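March 8, 2024

Up before the alarm again. Wind all night and the gutter on the north side is loose, so it knocked until it got light. I put the ladder up after breakfast and pushed the bracket back in with my hand. It needs a longer screw. I have a jar of them in the shed but they are all the wrong thread.

Walked the long way to Plornow for seed potatoes. The lower path is still under water at the stile, so I went along the top by the fence. Mud over the boots in two places. The store had the earlies in but not the main crop, and the woman at the counter said they come from Skakeo and the truck had not been yet this week. I bought a bag of earlies and a packet of onion sets. They have stopped taking checks. I had cash.

The bag was heavier on the way back than I thought it would be. Stopped on the bench by the chapel and ate the apple. A hawk was working the slope across the road and dropped twice but came up with nothing in its feet either time that I could make out.

Home by noon. Soup from yesterday, bread, the end of the cheese. Must put cheese on the list.

Spent the afternoon on the beds. The far one is in better shape than last year. I put the leaf mold on it in October and the worms have pulled most of it down. The near one is still clay and came up in slabs. I dug half and left the rest because my back was starting. Found the trowel I lost last summer, handle gone soft, blade all right after a scrub with the wire brush.

Set the earlies out in egg cartons on the back room windowsill, eyes up. There were 13 in the bag and one had a bad spot, so I cut that out and will see if it dries over. I have never known if that works. My mother always threw them away.

The garlic is up. The broad beans I started under the cold frame are up as well, except in the corner where the pane is cracked and the rain gets in. I taped it again. The tape lasts a month at best. New glass is one more thing to ask for at Pilelstead when I go over, and I keep not going over because the bus only runs in the morning and I would have to wait until 5 to get back.

Jin is still not right. She ate some fish but left the dry food, and slept on the boiler all afternoon. Twelve is old for a cat. I brushed her and got a good handful of gray out of her coat, and she let me do her belly, which she never does. If she is the same by the weekend I will call the vet.

The big question this year is what to do with the warm strip along the south wall. Tomatoes got blight there two years running and I am tired of pulling out black plants in August. I want to try sweet potatoes. The magazine had a page on them over the winter and I have read it more times than I needed to. They are not started from pieces like ordinary potatoes. You grow shoots off a whole one, in damp sand or a jar of water, then twist the shoots off and root them. They hate cold soil, so black plastic down for a couple of weeks first, and nothing outside until the nights are mild.

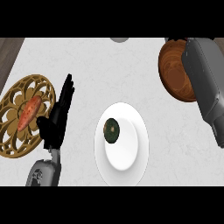
Is it too early in March to start sweet potato slips indoors?
It is a good time, as long as they stand somewhere warm, because the shoots take weeks to come and the plants should not go out until the last frost is well past.

So I will start a couple in the airing cupboard door, where it is warm and there is some light if I leave it open. If the shoots come I will have plants for the wall at the end of May. If they don't I will put in squash, and I have seed left for that in the tin.

Supper was eggs and the last of the frozen spinach. Washed up, wiped down the stove, wound the clock. The radio said frost on high ground tonight, so I went out with the flashlight and put the old blanket over the cold frame with a brick on each end. Clear sky by then and the wind had dropped. The gutter was quiet.

For tomorrow: long screws, cheese, matches, library book back, finish the near bed if it stays dry. Also move the compost lid, which has blown into the hedge and is hanging there where the whole road can see it.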